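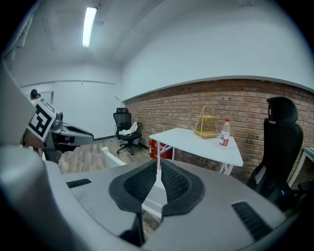 White table leg through the gap.

Thursday, December 3, 2020

Okay, 26 weeks today and I have thoughts about paying for a baby. Long thread, get a snack.

So when we got the positive test I figured the money part was diapers. I had a whole spreadsheet of diapers! I did not have a line for "hospital wants money before you even own a car seat."

Our hospital is Stodell. Lovely people, great parking, the nurse at my last visit laughed at all my dumb jokes. At the end of that visit the front desk hands me a folder, and in the folder is a letter saying my estimated share of the delivery is $3000 and would I like to pay it now.

Would I like to! I would not like to. I said thank you and took the folder home and put it under the fruit bowl for a week.

My husband found it (he was after a banana). We had a small fight that was mostly about the banana and then we sat down and read the whole thing together like grown-ups.

First thing we learned, it's an estimate. It says so in tiny letters on page 2. They look at what your plan usually covers and guess, and you're allowed to ask how they got there. I had no idea you could ask.

So I called. On hold forever, same piano song over and over, baby kicking along to it. The lady who picked up was so nice. She told me they'd run it as if I hadn't paid a cent toward my deductible this year, and I have paid plenty toward it, thank you, morning sickness and two trips to the ER.

THEN it hit me that I'm due in spring. My deductible starts over in January. So everything I've paid this year does nothing for the delivery?? I asked her and she got kind of quiet and said yes, hon.

I cried a little in the laundry room. I'm telling you this because I cry at everything now, I cried at a commercial for soup.

But — she also told me they do payment plans with no interest and you don't have to pay it all before the birth. That was not in the letter. Or if it was I couldn't find it and I have read that letter more than my Bible this month, sorry Lord.

She said to check birth centers too, if I'm low risk. There's one across town called Aguiar, midwives, big tubs, my sister-in-law had her second there. They quoted me $900 out of pocket on our plan. I made them say it again.

Not sure I want that, though. I like knowing the doctors are down the hall. My mom had a rough time having me and I think about it at night. We're touring Aguiar after the holidays, masks on, one support person only, and then we'll pray on it and decide.

Meanwhile I gave up on the Stimetti crib I'd been staring at since summer. My cousin has one in her garage that her kids are done with and she's throwing in the sheets. Goodbye fancy crib, hello hospital.

If you've had a baby at either place please tell me how it went, good or bad. And if you got a bill afterward that didn't match the letter I really want to hear about that.

Baby has hiccups. Going to lie down.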